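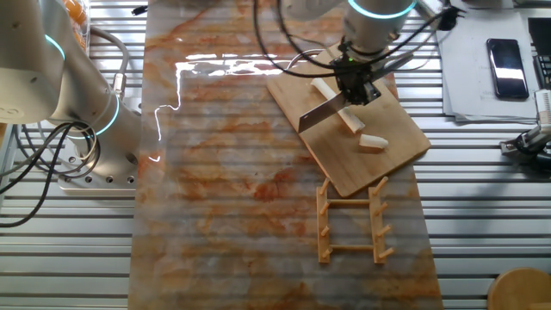
January
By Valentina Figueroa, with Pascual Acuña

3. When does a cutting board get old?

I came into this part of the study thinking people would talk about knife marks. They mostly didn't! We sent our survey to 780 households in Hervieu and got 665 usable replies, and the answers to the open question (what made you get rid of your last board?) kept drifting toward smell, stains and, surprisingly often, moving house. One woman had kept hers through three kitchens and then tossed it when the new counters went in - it just looked wrong next to them, she wrote.

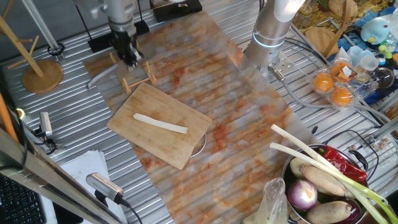

Pascual and I read every open answer separately and then argued over the labels for most of an afternoon. We ended up with six groups, which are smell, stains, cracks, warping, looks and loss. The last one covers boards left at a potluck or taken by a roommate, and I fought to keep it because those boards were often still in good shape. If you're trying to work out how long a board lasts, that matters a lot. A lost board tells you when it left the house and not much about wear.

Stains were the messy group. People used the word for beet juice, for scorch rings, and for a general darkening they couldn't pin on any one meal. The board in Figure 3 has the kind of scattered brownish smudges I mean, with wood that looks darker and more worn near the left edge. Is that a stained board or an old one? Pascual said old, I said stained, and our replies split much the same way.

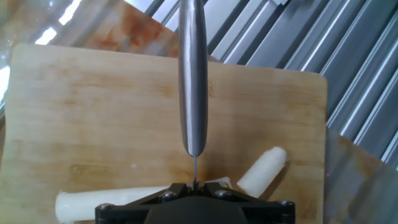 We also asked about oiling. Roughly half of the bamboo owners said they had never done it, and several wanted to know if they should have (we wrote back to all of them, which took forever). The earlier Gomulley survey left this question out, so I can't say if habits have changed.

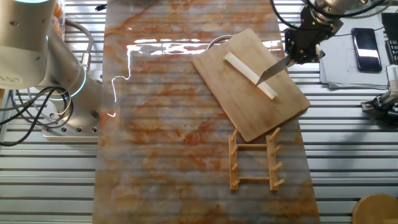
Memory is the weak spot in all of this. Four people gave us a purchase year and then wrote in later to change it, and I'd guess plenty of others were just as unsure and never got around to telling us. For the tables in Section 4 we kept the first answer each household gave.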